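Saturday, February 8, 2025

Spent the morning on the drawer problem. The shallow desk drawer from Michalík has an inside depth of 33 cm and a clearance of 60 mm under the rail, so anything with tall walls is out. The Clollent dividers I bought in August stood too high by a few millimeters and scraped every time the drawer closed. They go back in the cupboard with the other mistakes.

Low open trays are the better answer. No lids, no internal ribs, flat floor. Small parts can be slid up the wall with one finger, and the whole tray lifts out when I need it on the table. Color does the labeling: green for fasteners, orange for anything electrical. I tried paper labels last year and the glue let go within weeks.

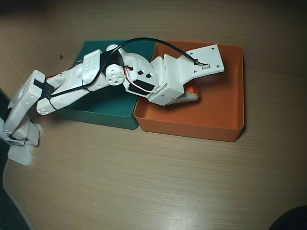

Spacing matters more than I expected. With the walls touching there is no gap for screws to fall into, and two trays can be pushed along together. With a gap of even 13 mm the space between them becomes a third tray, and it fills up with washers. So they go in tight, green left, orange right, and the leftover width stays at the far side of the drawer for the Ollar calipers.

Also oiled the drawer runners. The left one still drags for the last bit of travel – probably a bent tab, to be checked with the drawer out.

Sorting took until lunch. Fasteners by thread first, then by length. Unknown threads went into a jar. Still to do: cut a felt liner for the drawer bottom, and find out if Skindow sells the runners singly or only as a pair.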